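Good practice for robot work cells (small electronics)

Good practice for robot work cells is the loose name for the rules, written and unwritten, that people follow when they set up a robot arm to do fiddly work on small electronic goods. It covers taking things apart, putting them back together, sorting parts and testing. I've been keeping this article going for a while now, and I try to stick to what a person running one or two arms would need (big car plants have their own books, and they're much thicker than mine!).

Background

Most of the formal rules for industrial robots were written with large, fast machines in mind, the kind that live behind a fence and throw a car door around. If you've read the international standards you'll know the flavor: lots about guards, stop functions, and who is allowed inside the cell while the power is on. They're good documents and I'd never tell anybody to skip them. Still, when I started working with smaller arms I kept finding gaps. The standards tell you how to keep a hand from being crushed, and they say very little about how to keep a memory slot from being crushed, and a good half of my bad days have been the second kind.

So shops began writing their own house rules. The first set I ever saw was the Grandeck sheet, a single page taped to the inside of a cabinet door, and I still think it's one of the best. The Herkance rules came later and run to 42 pages. Edus and Yusof both have their own, which borrow from the other two pretty freely. What follows is mostly the common ground between them, with my own opinions mixed in. I'll try to say which is which.

Risk assessment

Every set of rules begins here. You write down what the arm can do, what the tool on the end can do, what the workpiece can do, and who might be near it. People forget the tool and the workpiece all the time. An arm may be sold as safe to stand next to, and then somebody bolts a sharp-edged gripper to it and the old assessment isn't worth much. Same goes for the thing being worked on. Sheet metal edges inside a computer case can cut you quite badly, arm or no arm.

The Herkance rules ask for a fresh assessment whenever the tool, the workpiece or the floor plan changes. Grandeck says "if you moved it, look at it again," which I like better and which gets followed more often.

Speed and force

Slow is the default near people, and slow is also the default near parts. The Edus rules split every job into travel moves and contact moves. Travel moves can be quick. Contact moves, meaning anything where the gripper is touching a part or is about to, are held to 40 millimeters a second, and the force limit is set for the weakest thing in reach. I've argued with people about that last bit. They want the limit set for the part they're picking up, and I say no, set it for the part you might bump on the way in. A processor is sturdy enough from the top, but the socket under it has tiny contacts that bend if you breathe on them wrong.

Yusof goes further and wants a pause at the edge of the workpiece before each contact move. It's a short pause and it does feel silly after you've sat through 500 of them, but it gives a person time to reach the stop button, so I've come around to it.

Fixtures and part placement

I could go on about fixtures all day (and have). The rule in every set is the same: each part gets a known home, and the home holds the part in one position only. For a desktop computer job that means a nest for the processor, a slot for each memory module, and something to stand the hard drive in. 3D-printed holders are fine for this and nearly everybody uses them. Print them solid enough that they don't flex, and fasten them down. A holder that slides when the gripper pushes on it will put every later step off by the same amount, and you'll spend your afternoon blaming the arm.

A few habits I'd add from my own bench. Keep the nests close to the case so the travel moves stay short. Leave room around each one for the fingers to open all the way. Don't stack anything. And please don't park a screwdriver in the work area "just for a second."

Slatted aluminum tables get a special mention in the Edus rules, as you can bolt a fixture nearly anywhere along a slot. The trouble is you can also bolt it nearly anywhere along a slot, so mark the right place with a scribed line or a stop block.

Cables

Two kinds to think about. First, the cables on the arm. They need enough slack to let every joint turn and not so much that a loop can snag on the case. Clamp them to the arm at intervals and run the whole job once at low speed just watching the cables, nothing else. Second, the cables inside the workpiece. These are the worst thing in the entire field, if you ask me. A drive cable is never in the same place twice. Grandeck's page says to tie back or remove every loose cable before the arm goes in, and where you can't, to treat the space around it as off limits. 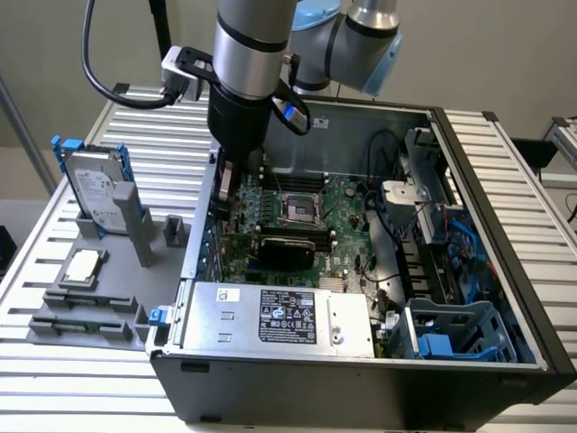 Getting into a case with a gripper is also where most programs run into reach trouble. The wrist is wider than the fingers, so a move that looks clear at the fingertips can still hit a power supply or a drive cage higher up. The rules all ask you to check clearance for the full tool and the wrist together. I check it twice, once on the screen and once with the power turned way down and my hand on the stop.

Static and power

The workpiece must be unplugged and given time to drain before any work begins. Nobody gets an exception. Never open the power supply, and program the arm so that it has no reason to go near the vents. Ground the table, ground the gripper if the fingers conduct, and use static-safe material for anything that touches a processor or memory. Plain printed plastic can hold a charge, so the Yusof rules ask for a coated or static-safe filament in the nests. Plenty of small shops skip that step. I did too, until last February, when I lost 2 memory modules and couldn't find any other cause.

Order of work

For taking a machine apart, the usual order is cables, drives, memory, cooler, processor. Putting it together goes roughly backward, with the processor first. The order matters less than writing it down and sticking to it. Every step should have a check at the end (is the part in the gripper, is the slot empty, did the latch open) and the arm should stop and wait if the check fails. Please don't let it retry forever. Edus allows a single retry and then calls a person over, and I think that's right.

Records

Keep a log of stops, bumps and dropped parts. It doesn't need to be fancy. Mine is a spreadsheet with far too many colors. The point is that you can go back and see that the left memory slot gives trouble every time, and fix the nest.

Open questions

There's no agreement yet on how to treat programs that learn from practice instead of following fixed steps. The older house rules assume you can read the path ahead of time, and with a learned program you often can't. Herkance has a draft section that puts hard limits on where the tool can go and lets the program do as it likes inside them. I lean that way too, though I'd want the limits kept in the arm's own controller and well away from the learning part.

Last updated: July 2019

Comments

benchrat: Good write-up. We use the travel/contact split too but our contact speed is lower still. Never regretted it.

solder_and_tea: Could you add something on screws? Half our stops are stripped heads.

Author: Yes! Screws are going to get their own section, there's too much to squeeze in here.

mk_tinkers: Disagree on the single retry. With vision checks we let it go twice and it saves us a lot of walking.

benchrat: Depends what it's retrying on. Memory, fine. Processor, no way.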